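Towels for a long bike tour: what are you folding, rolling or just stuffing?
Camp and Travel Gear > Packing Talk

khaki_kettle wrote:
OK, packing people, I need you! We leave in July for the long loop (1,886 miles if my map is right, and my map is usually optimistic) and I'm down to the last pannier. Everything has a spot now except the towel. I love this towel. It's tan, it's soft, it hides dirt like nothing else I own, and it takes up as much room as my whole cook kit.

I've tried the thirds fold, the roll, and the roll with the little tucked pocket at the end. The pocket one comes undone the second I put anything next to it. What do you all do?

Mwanaisha Kariuki wrote:
Pocket roll, all day long! If it's popping open, your first fold is too narrow. Turn up a strip across the short end as wide as your hand, flip the towel over, fold in thirds the long way, and roll toward the strip. Then flip the strip over the whole bundle like a sock cuff. Mine rode in a Nemix side bag all last summer and I never had to redo it on the road.

Also, flatten it first. I mean really flatten it, corners out, before you fold anything. People skip that and then wonder why they've got a lump.

grid_and_gravel wrote:
I'm going to be the grump and say stuff it. Towels are the one thing you can jam into the weird gaps around your stove and pump. A tight roll is a brick, and a brick needs a brick-shaped hole. I weighed my bag before a trip once and again after switching to stuffing, and of course it weighed the same, but I could close the lid.

Mwanaisha Kariuki wrote:
@grid_and_gravel and then you pull it out at camp and half your bag comes with it!

grid_and_gravel wrote:
Guilty. I did lose a spoon that way.

Mathias Mösli wrote:
Great topic, I have strong towel feelings. My vote is for the flat fold, down the back wall of the pannier where it works as padding. In thirds, then in half, done. It takes no skill and you can do it half asleep.

Four pictures, with tan cloth in three of them and a camo piece in the other. Look at how much the bunched-up shape eats compared to one that's mostly spread out. I find this stuff fascinating. 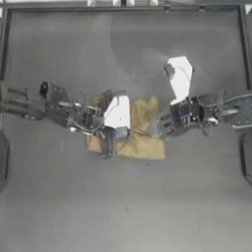
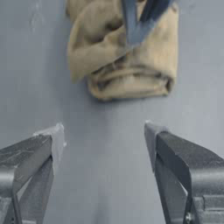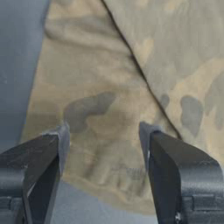
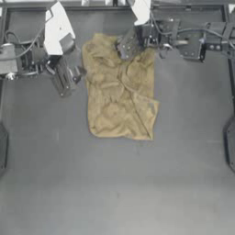
Third one is the camo, last one is the towel with its corner folded over.

khaki_kettle wrote:
Oh, that last one is so close to mine! Same sandy color and everything. And that turned-back corner, ha, mine does that every single time on the lower right. I smooth one corner and another one flips over.

Mwanaisha Kariuki wrote:
Yes, the corner! Go after that one before your first fold. If it gets rolled in, you end up with a fat end and the cuff won't go around. Pull it out past where you think it should sit, pat it down, and then start.

The first one is where I'd pick up the whole thing by two corners and start over. When it's in a mound with a peak on it like that, smoothing from the top just moves the bump around.

tarp_and_tea wrote:
Jumping in about the camo. Is that pants? It looks like it could be a leg to me, with that dark seam running down at an angle. If so, fold it leg on leg along the seam and roll from the cuffs up. Pants roll so much better than towels, it's almost unfair.

Mathias Mösli wrote:
@tarp_and_tea leg on leg is how I do all of mine, yes. I stop at the knee and fold the top half down over it, though. The waistband makes a terrible roll.

tarp_and_tea wrote:
Hard disagree on the waistband, start at the cuffs and it ends up on the outside where it holds everything together. Try it once!

grid_and_gravel wrote:
Still stuffing. But I'll admit the second one, with that thick fold running along the bottom, looks like somebody's halfway to a decent roll. I'd be tempted to keep going.

khaki_kettle wrote:
Update! I spent Tuesday night on the living room floor with the towel and a cup of tea. The wide strip did it. I turned up a full hand's width, chased down the corner, rolled it tight, and the cuff went over on the second try. I threw it down the stairs and it stayed shut!!

Then I tried Mathias's flat fold along the back of the pannier and it's so good in there that I might use that one for riding days and the roll for the train. The Lüthi bag has a stiff back panel already, so I'm not sure I need the padding, but it does stop the stove from rattling.

Mwanaisha Kariuki wrote:
Down the stairs! That's the test now, I'm adopting it.

Mathias Mösli wrote:
Flat fold gets riding days, I'll take it. What are you doing with socks?

khaki_kettle wrote:
Inside the cook pot, all of them. I'm open to better ideas, but the pot was empty and they fit.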